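Site Visit: Two-Arm Handling Demonstration at Culton

The automation group's summer visit took members to the Culton works of Clilier, where the controls team held an open day on two-arm handling. Attendance was capped at 30 and the list filled in June. The program was a morning talk, a simulator session at the operator stations, and a walk through the test hall in the afternoon.

Branislav Šimek, who leads the controls team, opened with the reason for the work. Clilier supplies sorting cells to commercial kitchens and small parts stores. Both kinds of customer want mixed, open containers handled without a dedicated fixture for each one. A single arm can do most of it, but regrasping costs time, and the team has spent the past year on passing work between two arms that share one table.

All development starts in simulation. The model of the cell is kept in a package called Hrubý, which holds the arm geometry, joint limits, contact settings and the objects. A task is released to the hall only after 100 consecutive simulated runs without a collision fault. 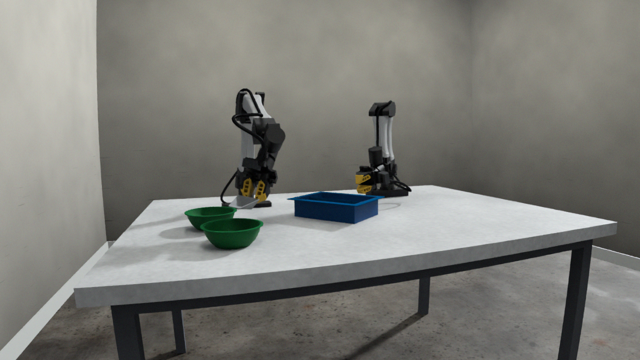
Reach planning took up most of the talk. The planner splits the tabletop into a left zone, a right zone and a shared strip, and only one arm may hold the strip at a time. An arm that wants to enter requests the strip, waits for release, then moves at reduced speed until it is clear. In the layout used for the session, the blue bin stands between the arms and the two green bowls are at the left side, so a transfer from a bowl to the bin begins in the left arm's zone and finishes in the strip. The scoop is harder. It is low and angled, and Šimek said the contact model had to be retuned twice before a simulated grasp on it would hold through a lift.

Questions from the floor were mainly on cabling. The simulated cables are drawn for appearance and carry no mass, so cable drag has to be measured in the hall and added to the joint friction figures by hand. Several members thought this a weak point. Šimek agreed that it limits how far the torque results can be trusted – position results are less affected.

The group then moved to the operator stations, 8 in all, each with a handheld controller and a choice of views. The close view places the operator near the fingers and leaves out most of the arm. It suits fine alignment over the table, although depth is hard to judge until a finger is near a surface. Most visitors switched back to the wide view for long moves.
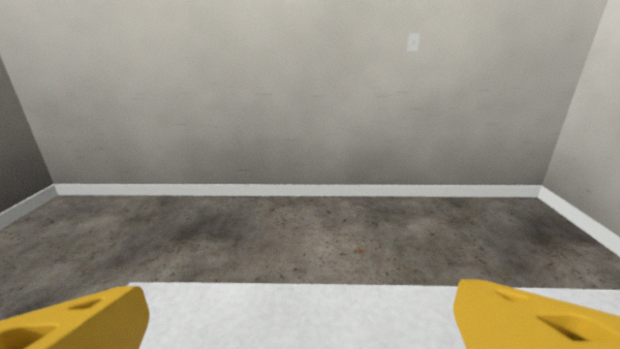 Close view in the simulator, with both yellow fingers above the white tabletop and the back wall beyond.

Each station logs every attempt, including the aborted ones. The team's archive stood at 3385 logged attempts on the morning of the visit. Logs are replayed against each new build of Hrubý, and any attempt that ends differently is flagged for review. Camera and lighting settings are stored with the log, so a replay can be rendered again from any view.

The afternoon walk covered the hall cell, the calibration bench and the cable test rig. Photography was not permitted there. Slides from the talk can be requested from the group office until July 4, 2024.

The next visit is to the packaging line at Gelham. Safety shoes are required, and places will be allotted in order of reply.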